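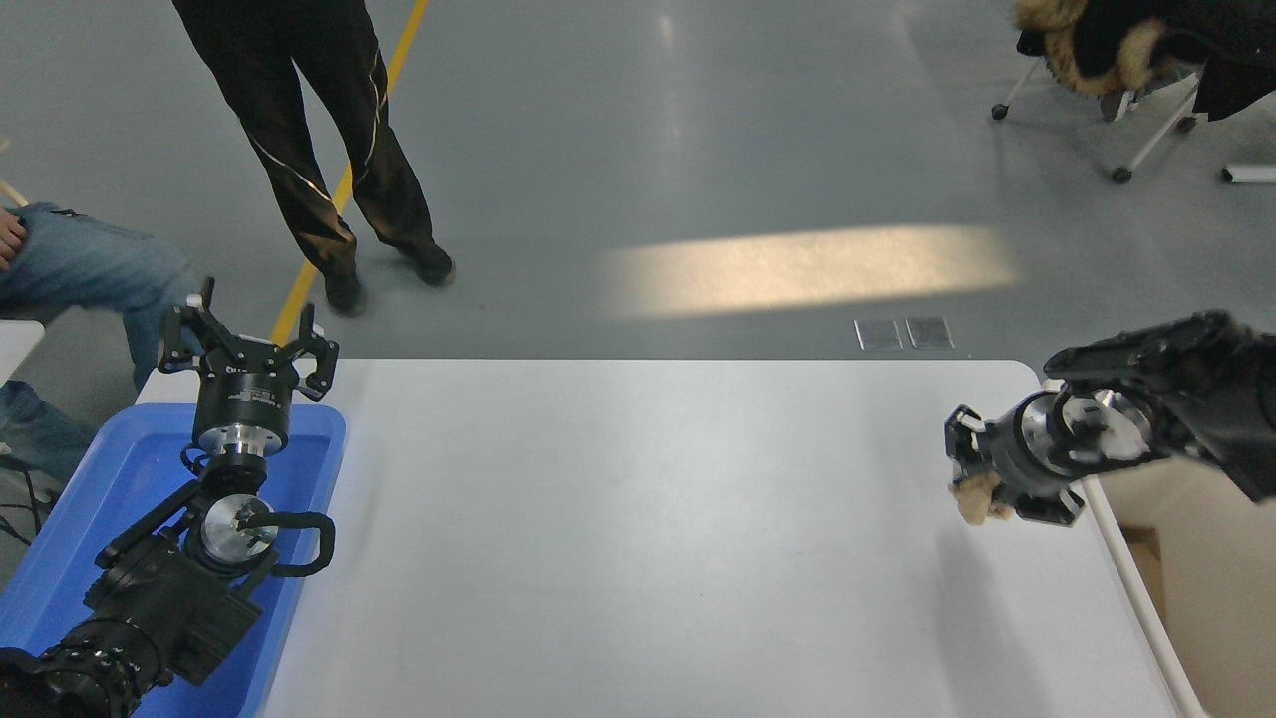

Hawthorne Institute of Applied Technology
Unit notes: Learning from Demonstration
Week 9 — Gathering examples

1. Purpose of these notes

The notes cover the collection stage of the two-arm handling project and should be read before the first booked session in the Grarnow laboratory. Students who missed the October briefing must also complete the safety sheet.

2. What counts as an example

An example, or episode, is one complete attempt at a task, recorded from the moment the operator starts the log to the moment the operator stops it. Each episode holds the joint positions of both arms, the state of both grippers, the view from the head camera and a short written instruction. If any of these is missing, the episode cannot be used for training.

The written instruction should name the object and the goal in plain words. "Put the soft item in the tray" is acceptable. "Do the tray one again" is not.

3. The work area

The standard layout is a white table placed between the two arms, with a blue plastic tray at the near-left corner. Objects are handled on the table surface or passed into the tray. Small, soft objects are favoured in the early sessions, as a three-fingered gripper can close on them without exact alignment.

The laboratory is shared. People will walk and sit behind the table during recording, and daylight on the floor will change through the day. Episodes are not to be discarded for either reason. A policy trained only on a still, evenly lit background tends to fail when the background changes.

4. Variation

Each group is to record 260 episodes across the semester. The starting position of the object must be changed between episodes, and so must the starting pose of each arm. Operators tend to fall into a favourite position after the first dozen attempts — the Tetement logging program plots the starting positions after each session, and this plot should be checked before the next one is booked.

5. Failed attempts

A dropped or missed object does not end an episode. Where the operator can recover, the recovery is kept and the episode is marked R. Where recovery is not possible, the episode is marked F and stored separately.

In last year's Wemlow set, 200 episodes were recorded and 187 were kept after review. Most of those removed had an instruction that did not match the action.

6. Review

Each episode is watched in full by a group member who did not operate the arms. The reviewer confirms the instruction, the mark and the start and end points, then initials the log.

7. Before the next class

Read sections 2 and 5 again and bring a draft list of 21 written instructions. No two may share the same object and goal.

Notes revised 2022-12-05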